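Kitchen bench notebook, Sultuslow
March 20, 2022

Chore of the day: clear the tray, sort stuff into the wooden box and the organizer. Boring on purpose. We have been arguing since January about whether an arm can do plain kitchen tidying yet or whether we're all kidding ourselves, so I'd like a page of notes before the next argument and not after it.

Setup same as last time except speed, which I turned down. Planner is the Seok build, grasp picker is Itow. Indell people want a yes/no on "puts away groceries." They will not get a yes/no.

Power-up fine, camera calibration took two tries. Homing ok. Reach check ok on the far side, tight on the near side as usual.

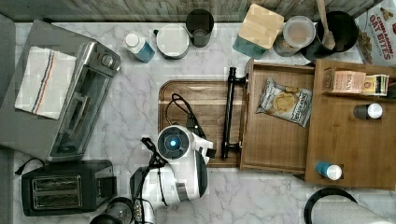 Reach is still the thing that bites us. On paper the arm covers the whole counter, 800 mm no problem, but paper doesn't know about the elbow. Every time it goes for the middle tray the big lower housing eats the space in front, and anything low near it becomes a no-go. The cable makes it worse. It's draped right across the tray, so the planner has to treat part of the work area as half blocked. Need a proper cable route. I wrote this in January too.

Also the vision side: shiny things still bad. Toaster oven gets read as three or four different surfaces depending on light. Matte stuff much better. Bags are their own problem, see below.

Small parts. Itow wants a clean top view and two parallel sides. Give it those and it's pretty good now, better than I would of guessed a year ago. Give it anything see-through and the depth goes to mush, edges come and go, it picks a grip width out of thin air. I set width by hand for those, so don't count them as the machine's own work.

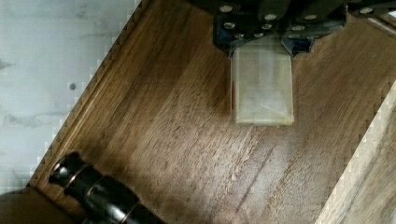
Grip force at 30 percent for all of the small stuff. Tried higher last time and didn't like the sound of the finger mounts. Lower might be ok for bottles, have not tried. Someone please check the bolts on the plate before the next long run, I have no torque numbers written down anywhere and that bugs me.

Log file for the first block is run 1846, on the shared drive under bench, not under arm. (I put the last one in the wrong place, sorry, will move.)

Bags. A chip bag is mostly air. Flat grab slides off, pinch grab wants a seam, and the seam is never where the model thinks it is. A person just grabs a corner without looking. I don't have a good idea here. Suction maybe but then we're building a diferent machine.

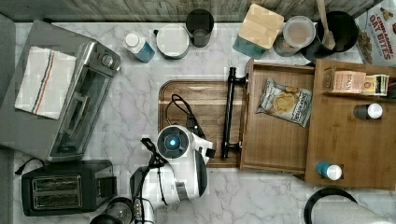
Time budget. I gave each move 600 seconds max before abort, silly long, but I want to see where it gets stuck and not just that it timed out. Most of the wait is planning, not motion. The arm moves fine, it just sits there thinking. On a shop floor with fixed bins you could cache nearly all of that. In a kitchen where somebody shifts the towel every hour, you can't.

So for the argument:
- hard box, known spot, known place to put it: yes, would trust it today
- small bottle lying down: probably, with a person in the room
- anything soft: no
- anything near the elbow: no, and that's on us

Shop floor I'd say sooner than kitchen. Same arm, less mess. Indell won't like it because they sell to kitchens.
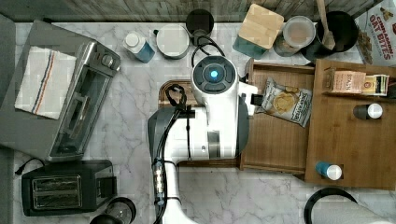 Gripper over the wooden tray, next to the chip bag. Tea boxes and bottles on the organizer at right.

To do: cable route (!!), new pads for the fingers, ask Seok list about the near-side limits, redo calibration with the lights off over the sink side. Write up bags separately, too long for here. Leave the organizer where it is pls, the place poses are saved against it.

Recent entries
Finger pads, second batch
Seok planner: near-side limits
Calibration drift, again
Towel folding, why we stopped
Itow grasp picker install notes
Parts to reorder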